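Buscar en el foro Búsqueda avanzada Ir

Turmalina verde con inclusiones: ¿la mando retallar o la dejo como está? 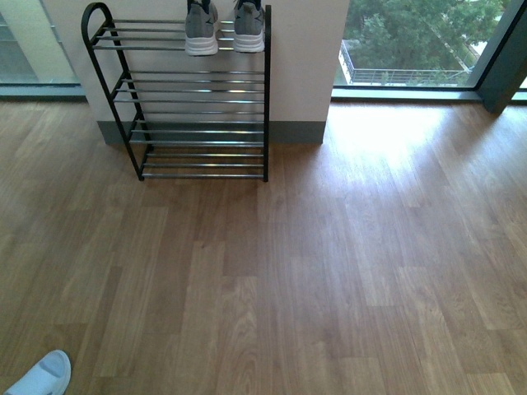
Re: Turmalina verde con inclusiones

rarilis_tallas escribió:
Compré en octubre una turmalina verde, talla esmeralda, a un vendedor brasileño. Pagué 217 euros con envío. La piedra tiene dos tubos de crecimiento bastante visibles cerca de una esquina y el pabellón demasiado plano, así que en el centro se ve una ventana. Un taller me pide 100 euros por retallarla. ¿Merece la pena? La quiero montar en un anillo para uso diario.

munia77 escribió:
¿Qué peso tiene? Sin eso es difícil opinar. Con una ventana grande vas a perder bastante al corregir los ángulos.

rarilis_tallas escribió:
Perdón, se me pasó. Pesa 3,2 quilates. El taller calcula que quedaría en 2,4.

Sampaio escribió:
Yo no la tocaría. Pierdes un cuarto del peso y sumas casi la mitad de lo que te costó. Los tubos van a seguir ahí, salvo que corten por la esquina, y entonces pierdes todavía más. Móntala con bisel cerrado y tapas esa parte.

arkon_gemas escribió:
No estoy de acuerdo con Sampaio. Una ventana le quita todo el color al centro, y en un anillo se ve la piel del dedo a través. Prefiero una piedra de 2,4 bien tallada a una de 3,2 que parece vidrio. Lo del peso importa si la vas a vender, y ha dicho que es para llevarla puesta.

Sampaio escribió:
Importa también si algún día la vende. Y el retallado tiene riesgo. He visto turmalinas abrirse en la rueda por tensiones internas, sobre todo con tubos cerca del borde.

munia77 escribió:
El riesgo existe. Pregunta al taller quién responde si se parte. El mío lo pone por escrito: si se rompe, no cobran la talla, pero tampoco pagan la piedra.

Nivaldo Paiva escribió:
Tallo turmalina desde hace 14 años. Dos cosas. Primero, mira el color a lo largo del eje C. Muchas verdes son casi negras en esa dirección, y si la piedra está orientada así, al darle más profundidad al pabellón se puede oscurecer. Segundo, para uso diario los tubos que llegan a la superficie son un problema, porque se llenan de jabón y crema. Con una lupa de diez aumentos y luz lateral lo compruebas en un minuto.

rarilis_tallas escribió:
Mirado con la lupa. Uno de los tubos sale por una faceta del pabellón, el otro parece cerrado. Los extremos de la talla se ven más oscuros que los lados, pero no negros.

Nivaldo Paiva escribió:
Entonces la retallaría, con pabellón a 40 grados y acabado con óxido de aluminio del 3.000 antes del pulido final. Pide que te enseñen el diseño antes de empezar.

Sampaio escribió:
Sigo pensando que por ese dinero se compra otra mejor, pero la piedra es tuya.

rarilis_tallas escribió:
Voy a preguntar lo de la responsabilidad por rotura y a pedir el diseño. Si lo dan por escrito, la dejo en el taller.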